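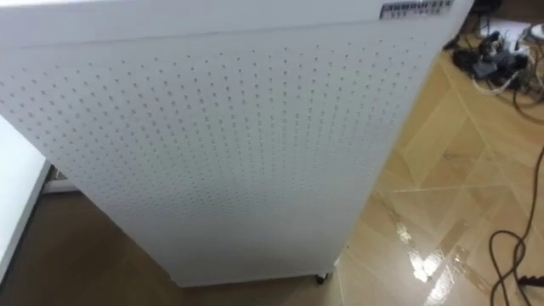
Janelle Aquino asked whether we should be impressed at all, given that her gran can carry a bucket across a room and doesn't need a cable to do it. I have kept her remark at the head of these notes as it is a fair starting point for the whole topic, and most of you wrote something milder.

Unit 4 handout: Reading a demonstration
Notes from the Stoditz open day, September

Bring this with you to the seminar. The visit report is worth more than the quiz, so do look at your own notes first and mine second.

1. What we were told

The talk before the demonstration was given by Lorente, the firm that runs the showroom. The robot, called Nurby, is sold as a helper for ordinary homes. The speaker gave us 1,000 hours of practice and 395 household tasks "attempted". Several of you copied down "completed". Check your notes. Attempted is a much weaker word and I suspect it was chosen with care.

The slide also gave 2,040 objects handled. I asked if that meant different objects or the same mug many times over. The reply was that it depends how you define an object. Draw your own conclusion, but put the reply in your report.

2. What we were shown

The part most of you wrote up was the bedside tidy, with the robot working at a low cabinet in a furnished room.

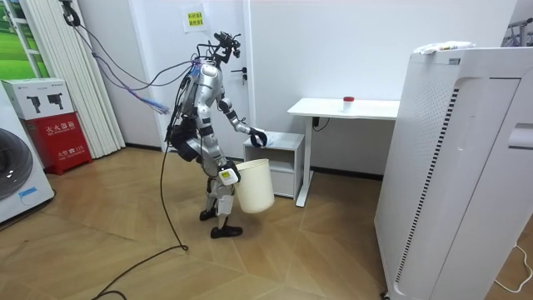

Fig. 1. Nurby at the bedside cabinet, one hand on the bucket, cable bundle running up towards the ceiling.

Points to raise in your report:

The cables. A machine for the home was shown to us with lines going up and another along the floor. I was told a battery model is coming. I was told the same thing at the Cavex stand last year.

The room. Very little stood on the desk. Think about your own bedside, and what a fair test of tidying would need on it.

The person with the tablet. Was Nurby choosing its next move, or was somebody choosing for it? Three groups asked and got three different answers. "Supervised autonomy" was one of them. Please define it if you use it.

3. How to write it up

Keep two columns, one for what you saw and one for what you were told. Anything you can't place goes in neither. If you timed a task, say when you started the clock: the organisers' time of 219 seconds left out the setting up, and I don't think that is a small matter.

I'm not asking you to be rude about it. The grip on the bucket rim deserves a paragraph of its own, and gripping a thin edge is harder than it looks. But a paragraph on the grip isn't evidence for the brochure.

Length: two sides. Hand in at the office before 4 pm on the day of the seminar. Late reports go to the bottom of my pile.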